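Sorting small boxes and soft things

December is when I go through the shelf by the door. I gave it one evening this year and finished at 9, later than I wanted.

Most of what ends up there is small packaging. I keep a box if it closes properly and is a size I can use. Spare keys go in one, sewing needles in another. The rest go out with the paper. I got rid of 21 this time and kept 13, mostly from Surkeo tea and one good tin from Onar.

Fabric is harder. My friend Shih-chieh Liu folds everything in thirds and stands it on edge in a drawer. I tried it with the thin cloths and they fell over. Blankets I leave for last, as they take up the most room and I usually want one out anyway.

The clear containers stay. You can read a label through the side and you don't have to open five of them to find the right one.

A red box on a white table, then a red item again with a clear container, a white cloth and the flowered blanket: 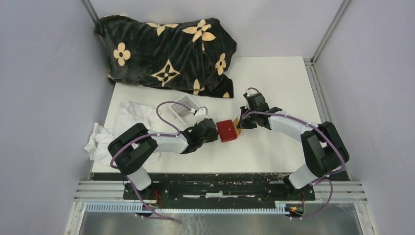
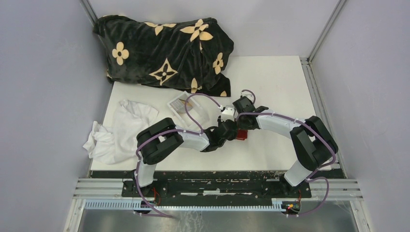
What I would do differently

Start with the blankets. I had nowhere to put them by the time I got there. I would also buy the drawer dividers from Stirnik before starting. They are 70 cm long and need trimming.

3 comments | 13 shares

Related posts
Drawer dividers, cut to size
Washing plush without flattening it
What I keep in tins

Contact | Back to top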